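October, bench notes, scent training store

Working through the humidity problem with the Gramell tins before the next block of dog work. The short version is that the small tins lose odor faster than the log sheet assumes, and the blanks pick up more than they should from the shelf they sit on.

Method unchanged from last time. Cotton pads, one per tin, held with the target source in the sealed jar overnight, then moved with clean tweezers to the perforated tins. Blanks handled first, always, with fresh gloves between blanks and targets. Jar batch 2611 was used for all target pads. The older jars are still on the bottom shelf and should not be used until the lids are replaced. 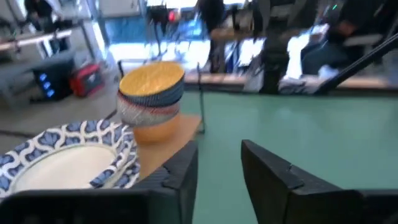
Hold time on the pads matters more than I had written down. Pads pulled early gave weak indications from both dogs at the Wallham wall boxes, and one clean miss on the low row. Pads left the full night gave normal indications at every height. I have crossed out the old hold time on the card and written "overnight" -- no range, since people always took the short end of it.

Contamination check on the blanks: Plolberg (the younger spaniel) showed interest in a blank tin on the first pass, head turn and a short return, no sit. Handler did not reward. Same tin washed, baked and put back in the same box, no interest. So the tin was the problem and the box is fine. Greer Guthrie thinks it came from the lid liner, which is a soft foam and probably holds odor through a normal wash. I agree with her on the foam. Liners are out from now on, bare metal only.

Note on the washing: unscented soap, hot rinse, 100 C in the small oven, cool with the door shut. Do not stack tins while they are in the oven. Do not dry with the blue towels from the kennel laundry.
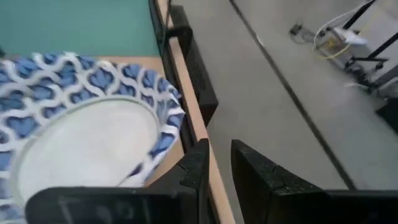 Open-source presentations are the next thing to settle. For the first imprint sessions we put the pad out uncovered so the dog gets an easy, strong source, and the ceramic dishes we use for it are slow to clean and chip at the edge. Sarantis (the older dog) will also push a light dish along the floor if it isn't weighted. A disposable paper plate would do the job: the wide rim gives somewhere to hold it without touching the flat center, and it goes in the bin after one run. The printed kind with the blue scalloped border needs a blank trial first, as I don't know what the ink smells like to a dog. Plain white stock would be the safer order. Either way, plates get stored apart from the targets and every plate type gets its own blank in the lineup.

Airflow in the search room measured again with smoke. It moves from the door toward the back left corner with the vent on, and pools along the skirting with the vent off. This explains the wide alert positions on box 433, which sits right on the turn. I moved the box one place along and the alerts tightened up. Vent stays on for all runs until we have trained the vent-off condition on purpose.

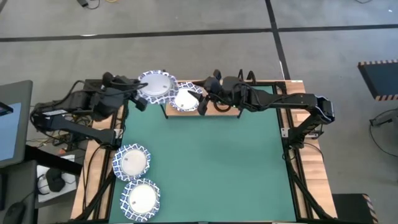
Storage: targets in the steel cabinet, blanks in the hall cupboard, tweezers split by colored tape (red for targets, green for blanks). The tape had come off two pairs of the red. Retaped. Anything found without tape goes through the full wash before use.

Log sheet needs a column for liner yes/no and another for vent on/off. Greer has the file.

Still open:

- blank trial on printed and plain plates, both dogs, handler blind
- new lids for the old jars
- repeat the low row at Wallham with overnight pads
- ask Gramell if the tins come without liners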